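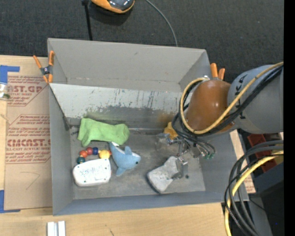
Odds and ends in the gray bin, fuzzy green sock included.

So I finally gave in and started taking the bus to work. I'd been putting it off since we moved out to Anelden, mostly out of laziness, and then the car needed a new clutch and I had no excuse left. It's been three weeks now and I have opinions!

First, the route. I take the 16 from the bottom of our hill all the way into Brerkstead, and on a good morning it's a really pleasant ride (you get the reservoir on the left side, so sit on the left). On a bad morning you stand by the driver with somebody's backpack in your ribs. The 7:10 is fine. The 7:40 is when the high school kids get on, and I won't be doing that one again.

Then there's paying for it. I spent an entire evening trying to work out if the monthly pass was worth it. You have to load money onto a card, and the card comes in the mail, and mine went to our old address. Sneha Thakur from my office told me you can just get one at the counter inside the Brerkstead station, next to the bakery, and she was right. It took five minutes. The counter closes at 4:30, though, so I had to sneak out early to do it.

My card balance was $2.87 when I got on yesterday, which doesn't cover a ride, and the driver waved me through anyway. Thank you, whoever you are. I've set up the auto top-up now.

The transfer is the part I still don't love. If you're going out toward Fekete you have to change at the old market, and the two stops are on opposite sides of a four-lane road with one very slow crosswalk. I've watched my second bus pull away twice while I stood there waiting for the light. Imre Fülöp, who used to drive that line, left a comment on my last post saying the drivers will wait if they see you wave, so now I wave like a crazy person. One out of three so far.

What I do like is the reading. I've finished two library books and I'm halfway through a third - a fat one about canals that I've owned for years and never opened. I also get home less cranky than I did after sitting in traffic, or so I'm told.

The car is back from the shop and I've driven it once, to get groceries. Next week I want to try the evening express and see if it gets me home before six. If any of you ride it, tell me which end of the platform to stand at!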